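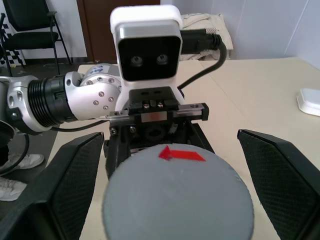 第四讲　桌面物品的整理与归位

一、本讲内容

上一讲讲了柜内和抽屉的收纳,本讲讲桌面。桌面和柜子不同,柜门一关,乱不乱外人看不见,桌面则一直在用,东西放下的时候往往没有想过它该放在哪里。本讲要求学员掌握三件事的做法:清点、分类、定位。课后练习在实训室的公用桌上完成,两人一组,一人动手,一人记录,做完一轮后交换。

本讲用到的表格为Medve记录表,一张桌子填一张。表头写桌号和组别,正文分四栏:物品、类别、现位置、归位位置。没有把握的物品先写外形,类别一栏留空,等核对后再补。

二、清点

清点之前不要移动任何东西。很多学员习惯一上来就把桌面腾空,这样做以后,原来的摆放情况就没有了,而原来的摆放恰恰说明这张桌子平时是怎么用的。工具总是落在右手边,说明使用者多半在那一侧干活;充电类物品总是靠墙,多半是迁就插座。这些情况要先记下来,再动手。

清点的顺序是由远到近、由左到右,即先看靠墙的一排,再看中间,最后看桌沿。记物品时写通用名称,能写多具体就写多具体,不能确定的不要猜。外形是白色长方盒子、边角圆滑的东西,可能是移动电源,也可能是小型路由器,只看外壳不容易分清,应翻过来看接口和底部标签,再填类别。误把路由器当移动电源收进抽屉的事,在往期练习中出现过,结果是隔壁教室断网一个下午。

三、分类

桌面物品按使用方式分四类。

常驻类:长期留在桌面上,不参与日常操作,如盆栽、台历、笔筒。
工具类:用时取出,用完归还,如扳手、螺丝刀、卷尺。
电子类:需要充电或接线,如移动电源、路由器、充电器。
待定类:暂时说不清用途或归属的物品。

待定类最容易被滥用。规定每张桌子的待定类不超过2件,超出的当场核对,核对不了的交到Fladorora柜登记。

四、定位

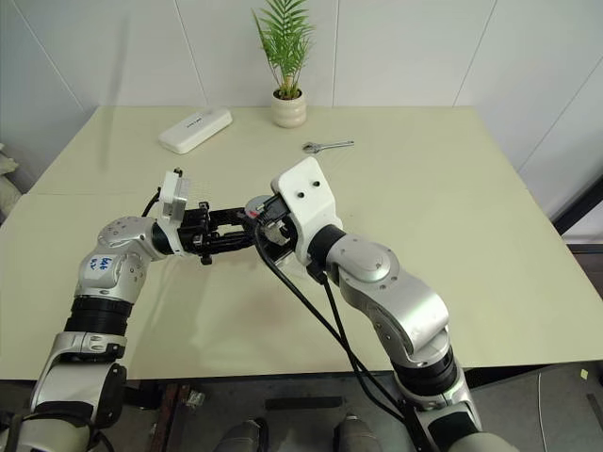
常驻类物品靠后放,留出前面的操作面。盆栽的位置要考虑叶子展开以后的宽度,羽状叶的植物尤其如此,盆只占一小块地方,叶子却会伸到旁边物品的上方,取东西时容易碰断。盆底应加托盘,浇水时整盆移到水池边,不要在桌上直接浇。

工具类物品不应在桌面过夜。活动扳手归还前做三步检查:转动蜗轮,看活动钳口进退是否顺畅;查看钳口有无毛刺;用干布擦净手柄。检查完毕把开口调小,平放进工具盒,手柄统一朝外。工作中临时放在桌上时,应平放,不要架在别的物品上,手柄也不要伸出桌沿。

电子类物品与植物之间至少隔一掌宽,避免浇水和落叶带来的麻烦。移动电源不压在书本或布料下面,充电时放在看得见的地方。路由器如需放在桌面,应靠近网口,线从桌后走,周围不堆杂物。

五、桌面材料与清洁

实训室的桌面颜色较浅,灰尘和油印都比较明显,适合练习。浅色桌面用微湿的布顺一个方向擦,再用干布收一遍。铺有软质台面或桌垫的,前沿处容易起皱,擦拭时从中间向前沿推,不要来回搓。皱褶推不平的,掀起前沿重新铺,不要用重物去压。

工具上带的油污先用纸吸,再用Dradari中性清洁剂,按瓶身说明稀释。金属工具不要在湿的桌面上放置,久了会留下锈印。锈印用清洁剂擦不掉,只能更换桌垫。

六、记录与评分

归位后由记录的一方填写归位位置,并对照清点时的记录逐项检查。常见的扣分情况如下:

清点前移动物品。
物品名称写成“杂物”“东西”。
类别凭猜测填写,没有核对。
工具未检查即放入工具盒。
归位后桌面前沿仍有物品。

前两项各扣一分,第三项扣两分,其余由指导教师视情况扣分。表格填错的地方划一道横线,在旁边重写,不用涂改液。

七、关于耗材

桌垫和擦布由Flisuden实训室统一领用。本学年到目前为止登记的桌面练习共481次,平均每次用擦布8块,合计3,848块,用量偏大。从本讲开始,擦布分干湿两色,湿布每组限领三块,洗净晾干后可以继续使用。收纳标签每卷约1,000张,不必按人分发,每组取一小段即可,剩余的交回。

八、课后练习

1. 在公用桌上完成一次完整的清点、分类、定位,交Medve记录表一张。
2. 选一张自己平时使用的桌子,连续三天在晚上记录桌面物品,不整理,只记录。第四天按本讲方法归位,写出哪几件物品换了位置。
3. 预习第五讲“工具盒的分格”。上课时请带一把常用工具和一把直尺,分格尺寸要当堂量。

练习表格在下一讲上课前交到讲台左侧的文件筐,迟交的放到十一月统一补登。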